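Chore Robots: Your Questions

Can a machine put the groceries away yet?

Slowly, and with a lot of help. One round green fruit held between two fingers is a fair picture of where things stand.
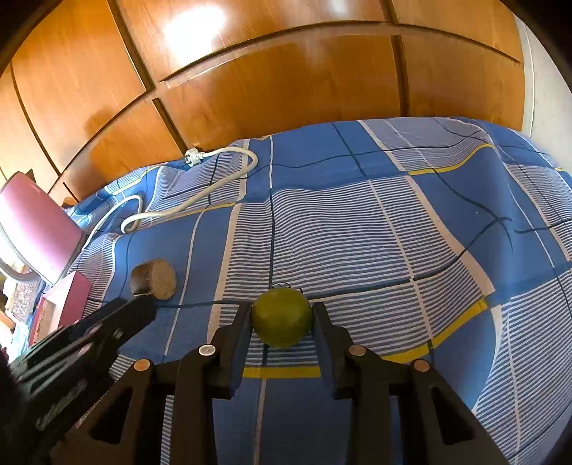
What about a mixed tray?

Harder. Oranges and a carrot share one tray, need different grips and get hidden by the jaws - sales videos from Clasville tend to skip that part.

So should I wait to buy one?

I would. Ask any seller for 26 tries in a row, uncut, in a kitchen they didn't set up. 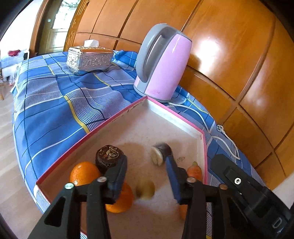 Niamh Lynch

Send me your own questions by Wednesday. I read them all - even the hopeful ones.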